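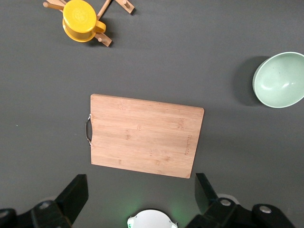 Text: Signe Hallgrímsson
Koster kitchen set, care guide, part 3

Before the first use of the board

1. Wipe the board on both faces with a damp cloth and mild soap. Do not soak it.
2. Dry it with a towel, then stand it on its edge for 2 hours.
3. Rub in a little food-grade oil, always along the grain. Go also over the knots and the engraved letters.
4. Wipe the metal handle separately, and dry well where it meets the wood.

Note: Knots and darker strips are the natural colour of the wood – they are not a fault.

Caution: Do not put the board in the dishwasher. Hang mugs on the rack only when they are dry.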